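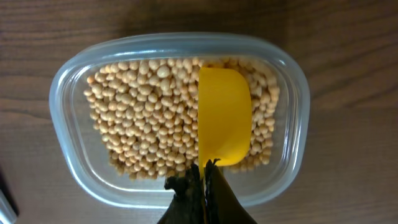
About Serkura

Small dry goods shop and mail order, started in a garage on Tsegaye Street, now in the old Trulow building. Beans, peas, lentils, grains, flour, a few spices. Bring your own jar or use our paper bags.

We opened with 10 kinds of beans and one scale. Now it's 70 products, more in December when the holiday baking stuff comes in. Still one scale at the front counter, so please be patient on busy mornings.

Where it comes from

Mostly small farms within 100 miles. The rest through Ullico, a growers' co-op we've bought from since the first year. Every bin has a card with the farm and the harvest year. If the card is missing, ask – it probably fell behind the shelf again.

Old stock gets marked down, then goes to the food pantry next door. Older beans take longer to cook, we'll tell you which ones.

Orders

Online orders packed within 48 hours, not counting holidays. Pickup is free, side door, ring the bell. Shipping is flat rate on anything under 10 pounds. Restaurants and schools – write to us for the wholesale list, the one on the old website is out of date.

Classes

Soup basics, sprouting, cooking dried beans without a pressure cooker. Held in the back kitchen, small groups. Sign up sheet is by the register. Kids welcome with an adult. Tell us about alergies when you sign up, we handle nuts, soy and wheat in the same room.

Jobs

Not hiring right now. We keep applications on file untill the next opening comes up.

Page updated 26 September 2019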